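The Tukley Open Mic Kit: everything a small poetry night needs 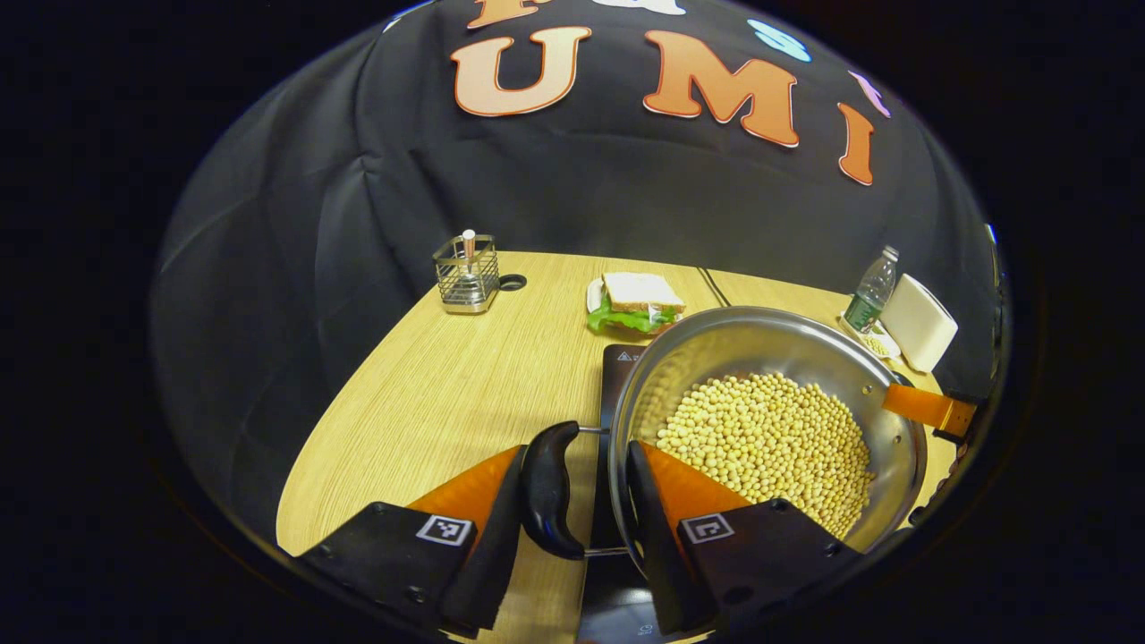

Photo: Comfort Boateng

I've been running poetry nights in the back of cafés for 12 years now, and for most of that time I carried the lot in a suitcase with a broken wheel. So when Histell asked me to help put together a proper kit for people starting their own, I said yes before they'd finished the sentence!

What you get: 2 microphones, 2 stands (they fold down small enough for the bus, I've done it), one little speaker, and a clip-on reading light for those of us who can't see our own handwriting after 7pm. There's also a pad of sign-up sheets, 80 to a pad, with a column for pronouncing names. Please use it. I was once introduced as three different people in one evening.

The speaker is good for a room of up to 80 people. Any bigger and you'll want to hire something. It runs off the mains or its own battery, and the battery lasted all through our March night at Flerilholm, including a very long poem about a canal.

My friend Kwesi Amegashie wrote the booklet that comes with it, and I'd read that first. He covers running orders, what to do when only four people turn up, and how to ring the bell on somebody kindly (yes, there's a bell).

Choose from the standard bag or the Alhassan bag, which has a shoulder strap and a pocket for books you're hoping to sell. I use the Alhassan and wouldn't go back.

Spare light clips and extra sign-up pads are sold separately. Schools and libraries can ask us about borrowing a kit for a term before buying.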